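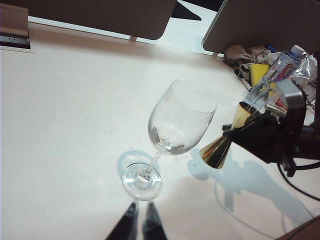 # Glassware and bar tools: questions we get asked

Jadley hires out wine glasses, tumblers, jugs and small bar tools for parties, weddings and village hall events. These are the questions that come up most by email and at the counter. If yours isn't here, ring the Dultden depot between 9 am and 4 pm.

## Before you collect

**How are the glasses packed?**

In stackable crates with dividers, one glass to a section, bowl down. Standard wine glasses go 33 to a crate. The odd number comes from the shape of the crate, which has a handle well where three more sections would otherwise be. Please order in whole crates if you can. We do split them, but a part crate costs the same to deliver as a full one.

**Are they ready to use straight out of the crate?**

Yes. They are washed, dried and checked before they leave us. If they have been standing in a garage or marquee for a few days, give them a wipe with a dry lint-free cloth. They don't need washing again.

**Which wine glass should I order if I only want one kind?**

The plain stemmed glass with the rounded bowl. It does for red, white and water, and most people never notice that the glasses are all the same. The Hartono range has a narrower bowl and a longer stem. It looks well on a laid table but is easier to knock over, so we don't suggest it for standing receptions.

**How many glasses per guest?**

For a sit-down meal with wine, allow 2 per guest, one for wine and one for water. For a drinks reception people put glasses down and lose them, so order more if there will be no one collecting and washing during the evening.

**Can I hire just a jigger and a shaker?**

Yes. Bar tools are hired singly. Jiggers come in steel or a gold finish, and the measures are the same in both.

## Pouring and measuring

**Which end of the jigger is which?**

On our double jiggers the large cone is 50 ml and the small one is 25 ml, filled to the brim. Some have a line inside the large cone for 35 ml. Check before you start, particularly if two people are serving from the same bar and you want the drinks to match.

**Do I need a jigger for wine?**

Not for wine poured by eye at home. For spritzes and anything mixed in a wine glass it helps a good deal. Hold the jigger over the glass and level, fill it, then tip it in one movement. If you tip slowly the liquid tends to run back down the outside of the cone and on to the table.

**Can I use your jigger to sell drinks?**

Please ask us first. Our hire jiggers are meant for private events. If you are selling spirits you need measures that are stamped for trade use, and we keep a separate set of those.

**How full should a wine glass be?**

To the widest part of the bowl or a little under. Fuller than that and it becomes awkward to carry.

**Water keeps getting all over the table. What can we do?**

Most of it comes from ice buckets, rinsed glasses put down before they are dry, and jiggers being shaken out between drinks. Put a folded tea towel beside the bucket and another under the tools. On a white table top, small drops are hard to see until someone puts a sleeve or a paper menu in them, so wipe the whole surface now and then, even where it looks dry.

## Washing up

**Do I have to wash the glasses before I return them?**

No. Tip out what's left in them, including lemon slices and cocktail sticks, and put them back in the crate bowl down. Washing is in the hire price. If you have bought glasses from us, or simply want to wash the hired ones during the event so that they can be used again, the rest of this section is for you.

**By hand or in the machine?**

The plain stemmed glasses can go in a domestic dishwasher on a glass or delicate programme, as long as they aren't touching each other. The Hartono glasses should be done by hand.

**What is the best way to wash a stemmed glass by hand?**

1. Put a folded cloth in the bottom of the bowl or sink.
2. Use hot water, but not so hot that you can't keep your hands in it, and very little washing-up liquid.
3. Hold the glass by the bowl. Don't hold the foot and twist the bowl – this is how stems snap.
4. Wash the rim first, then the inside, then the stem and foot.
5. Rinse in clean warm water.
6. Let it drain for a minute, then dry it.

**Why is there a cloudy ring in the bottom of the bowl?**

Water left standing in a glass collects low down in the bowl. As it dries it leaves whatever was in it, usually limescale in a hard water area, and you get a ring or a patch of small specks. While the droplets are still there you can simply wipe them away. Once the ring has dried hard it needs a bit more work.

**How do I get rid of a dried ring?**

Pour in a little white vinegar, enough to cover the mark. Add the same amount of warm water and leave it for ten minutes. Go round the inside with a soft cloth or a bottle brush, then rinse well. Check by smelling the glass as well as looking at it, as vinegar hangs about.

If the mark is still there after two goes, the glass may be etched, meaning the surface itself has worn. Etching doesn't come off. We take etched glasses out of hire, so please don't scrub at one with a scouring pad. Send it back and tell us.

**Should I leave glasses upside down to dry?**

On a rack, yes. Flat on a table or a solid tray, no. Steam gets trapped inside the bowl, and the glass ends up with a misty patch and sometimes a smell. If you haven't got a rack, spread out a dry tea towel with a wire cake stand on top.

**What about standing them upright?**

Fine once they are dry. If they are still wet inside, the water runs to the bottom and you are back to the ring described earlier.

**Which cloth should I use?**

Linen or microfibre, washed without fabric softener. Softener leaves a film on the cloth, and the cloth puts it on the glass. We sell the Fundeneo cloths at the counter. Any clean linen tea towel does the same job.

**How do I clean the gold-finish jigger?**

By hand, with warm water and a soft cloth, and dry it straight away. Don't put it in a dishwasher and don't use metal polish. The colour is a coating and polish takes it off in streaks. Fingerprints show up more on gold than on steel, so give it a quick rub before the guests arrive. Syrup dries hard in the bottom of the cone. Leave the jigger to soak for a few minutes and don't pick at it with a knife.

## Putting away

**Should wine glasses be stored bowl up or bowl down?**

On an open shelf, either will do. Bowl up is kinder to the rim, which is the thinnest part of the glass, and bowl down keeps dust out. In our crates they go bowl down, with the rim on the padded base.

**Can I stack them?**

No. Tumblers from the stacking range can be stacked up to four high. Nothing with a stem should be.

**The crate smells musty. Is that a problem?**

It usually means glasses went in damp. Take them out, leave the crate open somewhere airy overnight and rinse the glasses. Let us know if the crate came to you like that and we'll change it.

## Breakages and returns

**What happens if I break one?**

Tell us when you return the crate. The first 2 breakages per order are free. After that we charge for each glass at the price on your order form. Chipped rims and feet count as breakages, because we can't send the glass out again.

**What should I do with the broken pieces?**

Wrap them in newspaper and put them in your general rubbish. Don't put them back in the crate, even wrapped. Drinking glass shouldn't go in a bottle bank either.

**We have lost a jigger. What does it cost?**

A steel or gold-finish jigger is £19 to replace. Look in the ice bucket and the recycling first, as that's where most of them are found. If it turns up later, bring it in and we refund the charge, up to the end of the following month.

**When do things have to be back?**

By noon on the day shown on your form. If we are collecting, leave the crates together on the ground floor, near a door, with the lids on. The driver can't pack loose glasses for you.

**Can I keep the glasses an extra day?**

Usually, if you ring before noon on the return day. June to September is busy and the crates are often booked out again, so at that time of year please ask when you order.

**Can I buy the glasses after the event?**

We sell off older stock in March, by the crate, from the Dultden depot. It's cash or card, collection only, and there is no list in advance. The glasses are sound but may have light scratches on the foot.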